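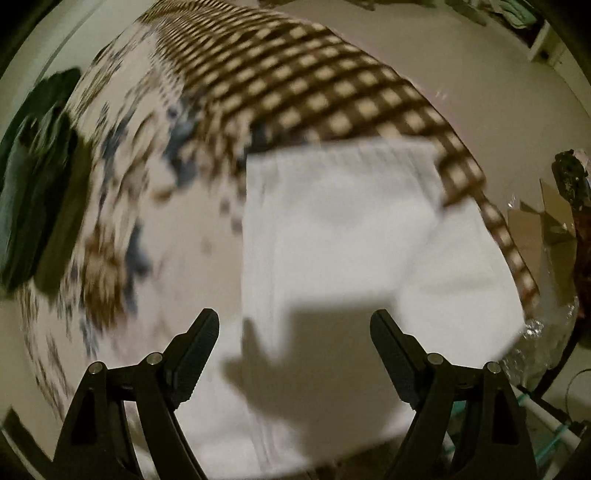

Home Skills, Unit 2: Folding Big, Light Things on a Bed

Hi everybody, and thanks for hanging in there through the sock session. I've written this one up from my own notes so you don't have to scribble while your hands are full. Bring it with you on Saturday, and bring something large and white if you own such a thing. A plain shirt is fine, so is a pillowcase or a tablecloth that has seen better days.

Why I start on the bed

Most of the folding guides I grew up with tell you to use a table. I had a tiny kitchen table for years and every shirt I folded on it slid off one side and took the salt with it. A bed is bigger, it's the right height for kneeling (or for sitting next to if your knees are like mine), and cloth grips cloth, so the thing stays where you put it. The downside is that a bed is soft. Press hard in the middle and the cover rises up around your hands, and your nice straight edge goes wavy. So press lightly and smooth outward with the flat of your hand.

A patterned cover is a gift, by the way. Checks especially! White cloth on brown and cream checks shows you right away whether your edge is running straight or wandering off. On a plain white sheet you can hardly find your own hem. Just don't trust the checks completely, as a bedcover gets pulled out of square every time someone sits on it. Give it a tug at the corners before you start.

Laying it flat

Find the hem first. I always do this by feel, running a thumb along the stitching until I hit a corner. Put the hem at the top, away from you, and let the rest come down toward you. If there are small puckers along the stitching, leave them alone. They come from the thread pulling in a little, and you can stretch at them all afternoon and they'll still be there. An iron helps some, and so does not caring.

Next, the left side. Pull it down straight and let it hang in its own long creases for now. Then the right, which is where most people get in a muddle, me included. You'll often end up with a flap that spreads out on the diagonal, with a gap between it and the main part where the bedcover peeks through. When that happens you have two choices:

Open the flap all the way out and start that side over.
Bring the flap in over the main part and make the diagonal your first fold.

I like the second one for anything with sleeves and the first for anything that's meant to be a rectangle. Whichever you pick, do it before you touch the bottom half. If you fold the bottom up over a crooked flap you've locked the mistake in, and you'll find it again in the closet as a big lump.

The folds themselves

Side in to the middle. Other side in to meet it. Then up from the bottom in thirds, or in half and half again if your shelf is shallow. We'll be using the Skemasura shelf card (the gray one, not the old blue one) and it's marked for both. For those of you with the narrow Sorkis drawers, go with thirds and stand the pieces on end.

Watch your own shadow. I mean it – if the lamp is behind you, your shadow lands right on the white and it hides creases better than anything I know. Move around to the other side of the bed or turn on a second light.

A word about speed

Somebody in the Cirkuvstead group asked me how fast they should be. I once timed myself doing a full basket, 22 pieces, and I'm not going to tell you the result, because I stopped in the middle to eat a sandwich. Go slow for the first few weeks. Your hands pick it up.

For next time

Fold the same piece every day until we meet, and jot down where it went wrong. One line is plenty. Mine from last week says "right corner, again."

Read the Sorensen handout up to the part on fitted sheets. You can skip the bit on starch unless you're curious, I find it dry and it goes on forever.

If your practice piece has a stain, don't hide it inside the fold – bring it along, we'll have the sink free after three o'clock and I want to show you the cold water trick anyway.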